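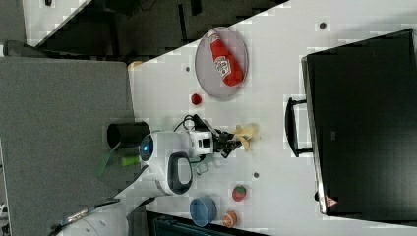 White table with the gray oval plate, the ketchup bottle lying on it, and the light blue cup near the bottom edge.

Lists > Brulldale Household Swap > Archive > March 2025 > Re: Table clearing, the Kao method

> I've been doing the Kao thing for 2 weeks now and I'm sold. Everything that
> lives on the table gets one plate. If it doesn't fit on the plate it goes
> back in the cupboard. Clearing up after lunch takes me no time at all and
> the kids' play food finally has a place. I got the big oval plate from
> Drirkis and it was worth every cent. Try it for a week before you knock it!

I did try it, for longer than a week, and I'm going to knock it.

Look at the table at the top of this message. There's a plate, and the plate has a ketchup bottle on it, on its side. The orange round thing, the one that looks like a strawberry and the little red one are all out on the tabletop. So is the cup. One bottle of ketchup and the plate has done its share.

That's pretty much how it went at my house. A bottle won't stand on a plate with a rim if anyone bumps the table, so you lay it down, and then it takes the whole length. Small round stuff you put next to it gets moved every time somebody wants ketchup. By day 5 we were back to pushing things to one end with a forearm.

I also don't buy the "no time at all" part. Are you counting washing the plate? It's one more dish, and an oval one doesn't sit right in my rack.

What I'd want to hear from anyone who likes this:

- do you keep bottles on the plate, or only the small things?
- has it lasted past the first month?
- would a plain tray with a lip do the same job? The Bredomen thrift shelf had a couple in May and they were cheaper than anything at Drirkis

I'm leaning toward the tray for the play food and the fridge door for the ketchup, where it was before all this. If somebody has run the plate through a whole school year I'll listen, but so far every report on this list comes from people in their second week.

My oval plate is up for swap, no chips. Pickup in Brulldale only, I'm not mailing it.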